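Tomard Stores moves small parts into blue bins

7 January 2022

The parts store at Tomard has begun moving its small stock out of cardboard boxes and into plastic bins, in the first real change to the way the room is run since it moved to the Plaltow site. The work started this week and is due to finish in February.

Some 3000 lines are held in the store, most of them small items that arrive wrapped and stay wrapped until a fitter asks for them. Until now they have been kept in the boxes they came in, with the contents written on the side in marker pen. Boxes were reused, old labels were crossed out, and staff on the early shift had got into the habit of opening two or three before finding the right one.

Under the new system each group of parts has its own bin and each bin has a fixed place. Bright blue plastic was chosen for the first batch, partly to show up against the pale walls and partly because the supplier, Arumugam, had that colour ready to send.

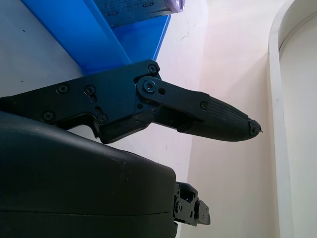 A packaged item in one of the blue bins at the Plaltow store.

Items go into the bins in their packaging. The store looked at unwrapping stock on arrival, which would save space, but decided against it after trying it on one shelf. Loose parts were harder to tell apart, and the part numbers are printed on the wrapping. Anything that arrives without a number is set aside and goes back to goods-in to be checked against the delivery note.

The bins will be filled in 4 stages. Fixings and seals come first, followed by filters, then electrical spares, and last of all the slow-moving stock at the back of the room. That final group is expected to take the longest. Some of it came over from the old Nornow depot and has never been properly listed, and the store wants every item identified before it is given a place.

Fitters can still draw parts as normal while the work goes on. Requests made before noon will be ready the same afternoon. Requests made later in the day may have to wait until the following morning, and urgent jobs should be marked as such on the slip. Anyone collecting from the counter is asked not to go through to the shelves, even for a part they know well, as it may have been moved.

The work surface has been kept as the sorting area. Stock is brought to it one shelf at a time, checked, and put in a bin before the next shelf is started. In the past the same space was used for returns, post and anything waiting for a signature — a common complaint in the last two stock checks. Returns now go to the rack by the door.
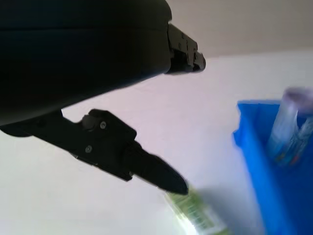 A blue bin beside the white surface.

Labels are the part of the job still to be settled. The first bins were given paper labels under clear tape, and several of these lifted at the corners within days. A slot-in card holder is on order and will be tried on 12 bins before the rest are done. Until then the paper labels will stay, and staff have been asked to report any that have come off and not to guess at what they said.

The cardboard boxes are being flattened and taken away with the normal recycling collection. A small number of the stronger ones have been kept for sending parts out to site. Departments that would like some for their own use should ask at the counter before the end of the month.

Not everyone was in favour of the change. The bins take up more room than the boxes they replace, and one row of shelving has had to be reset to fit them, with the loss of a shelf. The store says the space will be made up when old stock is cleared, although how much of it can go will not be known until the Nornow parts have been listed.

A new shelf plan will be pinned up at the counter when the first stage is complete, with a copy sent to each workshop. The old plan should be thrown away at that point, including the copies kept in vans.

The counter will close for one day in February for a full stock check, once all the bins are in place. The date will be given to workshops in advance so that they can draw what they need beforehand. Opening hours are otherwise unchanged.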